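4. Primeira utilização do limpador a vapor Comero

Se você chegou a este capítulo sem passar pelo 3 (Segurança), volte. Ele é curto, tem poucas figuras e explica por que não se abre a tampa da caldeira com o aparelho sob pressão. A assistência técnica recebe toda semana alguém que deixou essa leitura para depois.

Este capítulo trata do primeiro enchimento, do aquecimento e do uso em pisos e revestimentos de parede. Para estofados, veja o capítulo 5. Para cortinas, veja também o capítulo 5, e depois pense duas vezes. 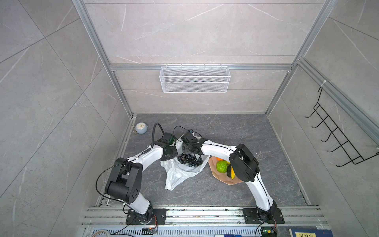 Sistetti Eletrodomésticos | Setor de Documentação e Assistência ao Usuário

4.1 Antes de ligar

1. Retire o aparelho da embalagem e confira os acessórios: mangueira com pistola, dois tubos de extensão, base para pisos, bico concentrador, escova redonda pequena, dois panos de microfibra e o funil. O funil costuma ficar preso na aba de papelão do fundo e ir embora com ela. Procure ali antes de nos telefonar.

2. Remova as películas protetoras, inclusive a que cobre o visor de nível. Sim, aquilo é uma película. O visor não vem riscado de fábrica.

3. Confira na etiqueta inferior a tensão do aparelho e compare com a da tomada. O Comero não é bivolt.

4. Ligue o plugue diretamente na tomada. A resistência consome 2.000 W e não convive bem com adaptadores, réguas de escritório ou aquela extensão enrolada que serve às luzes de Natal.

CUIDADO: não use o aparelho com o cabo enrolado, dobrado sob um móvel ou preso numa porta. O cabo aquece e a garantia não cobre a porta.

4.2 Enchimento da caldeira

5. Com o aparelho desligado e frio, gire a tampa de segurança para a esquerda, pressionando-a levemente para baixo.

6. Com o funil, coloque no máximo 600 ml de água. Acima disso sobra pouco espaço para o vapor, e o que sai pelo bico nos primeiros minutos é água quente, que molha muito e limpa pouco.

7. Feche a tampa até ouvir o estalo. Se não houve estalo, a tampa não está fechada, por mais convincente que pareça.

NOTA: use água da torneira ou, em regiões de água dura, metade torneira e metade desmineralizada. Não acrescente vinagre, amaciante, essência de eucalipto nem desinfetante. O vapor já faz o serviço, e a essência de eucalipto faz o serviço da assistência.

4.3 Aquecimento

8. Pressione o interruptor principal. A luz laranja acende e permanece acesa enquanto a água aquece.

9. Aguarde a luz verde. O tempo varia com a temperatura da água; sacudir o aparelho não o altera.

10. Aponte a pistola para um ralo ou um pano velho e acione o gatilho por alguns segundos. A mangueira fria condensa o primeiro vapor e cospe um pouco de água. É normal no início de cada sessão.

Na primeiríssima utilização, pode haver um leve cheiro de borracha nova. Areje o ambiente e deixe sair meia caldeira de vapor antes de encostar o bico em qualquer coisa de que você goste.

4.4 Pisos

11. Varra ou aspire primeiro. O vapor amolece a sujeira, mas não a transporta para fora de casa; cabelo e areia, quando molhados, apenas mudam de lugar com mais dignidade.

12. Encaixe a base para pisos nos tubos de extensão e prenda um dos panos. O lado com as presilhas fica para cima.

13. Trabalhe de costas para a saída, em faixas, com passadas lentas. Troque o pano quando ele começar a deixar riscos.

14. Em cerâmica e porcelanato, use a vazão máxima. Em pedra natural, comece pela mínima e teste num ponto discreto. Se você não sabe se o seu piso é pedra ou uma boa imitação com veios impressos, trate-o como pedra até encontrar a nota fiscal.

CUIDADO: pisos encerados, laminados ou de madeira sem acabamento não devem receber vapor. A cera sai primeiro, e a paciência do proprietário vem logo atrás.

NOTA: pisos assentados com argamassa Adomaitis ou similar precisam de 72 horas de cura do rejunte antes do primeiro vapor. Se o rejunte for de outro fabricante, siga o prazo da embalagem. Se a embalagem já foi embora com o entulho, espere uma semana e ninguém discute.

4.5 Paredes, rejuntes e cantos

15. Retire o que estiver pendurado ou apoiado na área de trabalho: cestos, ganchos, suportes, sacos plásticos. Plástico fino e vapor quente formam uma película muito aderente, e removê-la ocupa o resto da tarde.

16. Troque a base pelo bico concentrador. Para rejuntes encardidos, acrescente a escova redonda.

17. Trabalhe de cima para baixo, com o bico a um dedo da superfície. Passe pelo rejunte sem se deter. Insistir no mesmo ponto não dobra a limpeza e pode soltar rejunte antigo, que talvez só estivesse no lugar por hábito.

18. Nos cantos, siga a junção das paredes primeiro e o encontro com o piso depois. Se houver perfil metálico, passe o vapor ao longo dele e seque em seguida com um pano macio, para evitar manchas.

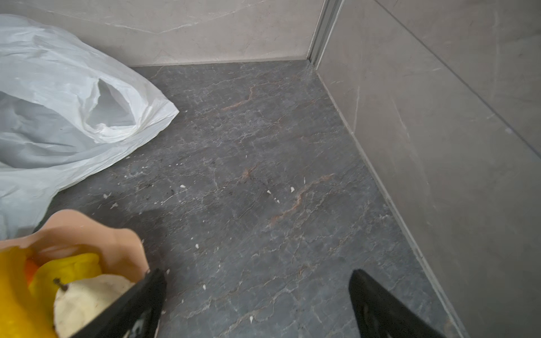

Fig. 4-2. Canto com perfil metálico vertical na junção das paredes.

19. Seque tudo com o segundo pano. Quem pula esta etapa costuma escrever perguntando sobre o acessório antimanchas. O acessório antimanchas é o segundo pano.

CUIDADO: não dirija vapor para tomadas, interruptores, luminárias ou silicone recém-aplicado. Mantenha crianças e animais fora do alcance do jato. Gatos, em geral, resolvem isso sozinhos.

4.6 Reabastecimento durante o uso

20. Quando o vapor enfraquecer, desligue o aparelho e tire o plugue da tomada.

21. Acione o gatilho até não sair mais nada. Aguarde dez minutos.

22. Gire a tampa devagar. Se ouvir chiado, pare, feche e espere mais. O chiado é a pressão pedindo tempo, e convém atendê-la.

23. Coloque a água aos poucos. A caldeira ainda quente pode devolver os primeiros goles pelo funil.

4.7 Descalcificação

O aparelho deve ser descalcificado a cada quase 200 enchimentos com água comum, ou antes, se o vapor sair aos soluços. Use apenas o descalcificante Varedix em sachê, na dose indicada no capítulo 7. Um sachê por vez. Dois sachês não limpam em dobro, conforme verificou na própria cozinha a nossa colega Nuanchan Wiriya, a quem devemos a redação definitiva desta frase.

Guarde o aparelho vazio, com a tampa apenas apoiada, para que a caldeira seque por dentro. A mangueira deve ficar solta, sem voltas apertadas – o formato em que veio na caixa é obra de uma máquina e não precisa ser reproduzido em casa.

Texto revisto em maio por Chenxi Wei. Para a lista de mensagens do painel, veja o capítulo 8.

© Sistetti Eletrodomésticos. Todos os direitos reservados. | Fale com a assistência | Voltar ao topo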